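# Six months with the arms on bench 3

I started at the Grarnside site when packing was still all hand work. There were 19 of us on days, and the end of every shift looked the same: stop the line, get the brushes out, clear the benches, tip the waste, sign the sheet. It took up the last part of the day and your back knew it.

In May the company put a pair of robot arms on bench 3. Atov supplied them and Skorka did the programming. We were told they would learn bench clearing first, as it was the job most people complained about and it didn't touch the customer's goods.

I was put on the arms as an operator with two others from packing. We had a short course and then we were on our own most mornings from 7. My job is to set out the bench, start the run, watch it, and write down what went wrong. Then I set it out again. I've now logged 887 runs and the target before they look at a second bench is 1000.

The waste we practice with is the sort of light stuff that ends up on a bench: bits of sponge and small crumbly pieces. They sound easy. Sponge catches on the mat and a round piece will roll if you look at it. A person adjusts for that without thinking. I had never once thought about how I hold a dustpan until I had to write it down for Skorka.

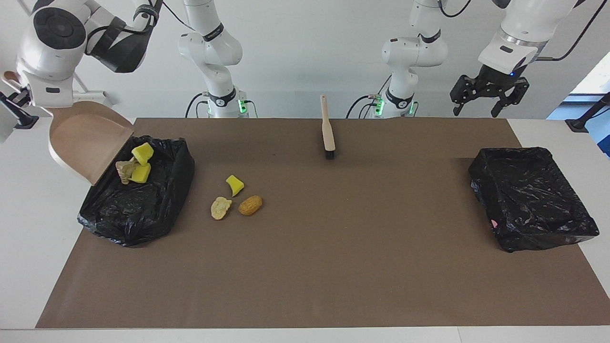

*Bench 3, mid-run. Dustpan over the left bin, three pieces still on the mat.*

What has changed for people is mixed. Nobody has lost a job over it so far, and I'll say so plainly. But two temporary contracts on the evening side were not renewed, and you can argue about why. The end-of-shift clear-down on the other benches is still done by hand, the same as before.

My own pay went up one grade. I lift less and I sit more. I also talk less during the day, which I didn't expect to mind. On the line you had someone across from you. Now I have a screen and a log sheet, and the other operators are on different hours – we mostly leave each other notes.

Some of the older packers won't come near the bench. Others stop by on break and give advice on sweeping, and a fair bit of it has been useful. Approach angle was one of theirs. It went in the log and Skorka changed it the week after.

Segers, who own the site, want a decision on the second bench once the runs are done. I've asked for the operator jobs to be offered to packing first, in writing. No answer yet. I'm back on at 7 tomorrow with the mat to change before the first run.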